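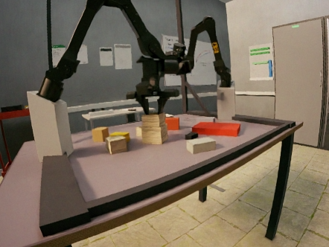 Thin pieces of light wood in a tall stack, edges a little out of line.

Keep the Scraps

October 24, 2021

My aunt's sewing room in Grunstead had a drawer that wouldn't close, and I loved that drawer more than any toy I owned. It was full of what was left after the real sewing was done: triangles of curtain fabric, ends of ribbon, one pajama leg. You could put your arm in up to the elbow. I made capes for a stuffed rabbit, and a flag, and a terrible purse, and I never once had to ask whether I was allowed to cut something.

I've been thinking about that drawer all fall, ever since our town started talking about what to do with the old shoe store on Closstead Street. There's a proposal for a scrap shop, a place where people and businesses drop off leftover material and anybody can walk in and buy it by the bag. I'm for it. I'm so for it that I spoke at the meeting, went over my time, and had to be asked to sit down, and I still had things to say, so I'm saying them here.

The case people usually make for a place like this is about garbage. Fine, it's a good case. Cloth and board and paper that would get hauled away gets used. But if that's the whole argument then a scrap shop is only a nicer kind of dump, and I think it's much closer to a library.

Think about how anyone gets good at making things. You have to ruin a lot of material! I learned to cut a straight line by cutting a great many crooked ones, and every crooked one was cut in something my aunt had already written off. When I took up sewing again as a grown-up I went and bought a nice length of linen, laid it out on the kitchen table, and then didn't touch it for a month. I was scared of it. It had cost $82 and I could see every dollar. What finally got me going was a bag of upholstery ends from a neighbor, Tahira Memon, who was moving and wanted her closet back. They were brown and scratchy and ugly, and I had two cushion covers and half an apron done by the weekend.

Good material makes beginners careful, and careful is a bad way to begin. I believe this about nearly everything. Kids draw more freely on the backs of old forms than in the sketchbook they got for their birthday. I cook better out of a nearly empty refrigerator than I do with a recipe and a full bag of groceries. Rosalinda Manalo, who taught me what little I know about bread, had me practice shaping with a lump of old dough that was never going in the oven, and I must have shaped that poor lump 80 times. I'd have been sick with nerves if it had been dinner.

There's another thing scraps do, and it's the one I get most worked up about. They make decisions for you. A full bolt of cloth can be anything, so you stand there. A piece shaped like Florida can be maybe three things, and one of them is funny, so you make that one. I've had more ideas out of odd shapes than I ever had out of a blank anything. Quilters have known this forever, of course. So have people who make soup.

Now, the objections, because there were some and they weren't silly.

Karabo Molefe stood up at the meeting and said that a scrap shop is a place where people bring their guilt. He has cleared out two relatives' houses and he is tired of boxes. He thinks most of what gets saved "in case" is never used by anybody, and that handing it to a shop only moves the box across town. I've thought about this a lot and I think he's half right. A place like this has to be willing to throw things out. It should have a back door and a firm person next to it. In Trelero, where I drive a few times a year to visit a shop of this kind, they turn away anything stained and anything they already have too much of, and on my last visit that meant no more egg cartons, with a big sign. I admired the sign.

The other objection was money. The rent would be 300 a month with the town picking up the heat, and somebody asked whether the library couldn't use it more. I'm fond of the library. Still, the library already lets you read about making a chair, and there isn't anywhere in town where you can try a bad chair cheaply. Lumber isn't cheap right now, as anyone who has been near a hardware store this year can tell you. A kid who wants to nail two boards together shouldn't need to have a parent who already has boards.

Iresha Akanda wrote to me after the meeting to say she worries that people with money will come in and scoop up the good stuff. Maybe they will. I'd put out a fifty-cent bin and keep the prettiest things in it, right by the door at kid height, and let the grown-ups dig — digging is most of the fun anyway.

I went back to my aunt's house this summer. My cousin Princess Villanueva lives there now and the sewing room is an office, very neat, with a good lamp. But the drawer is still there, and it still doesn't close. She keeps cables in it. I asked about the fabric and she took me down to the basement and handed me a grocery bag, and the pajama leg was in it.

The vote on the lease is in November. If it goes through I'll be bringing the brown upholstery, what's left of it, and I'm keeping the pajama leg.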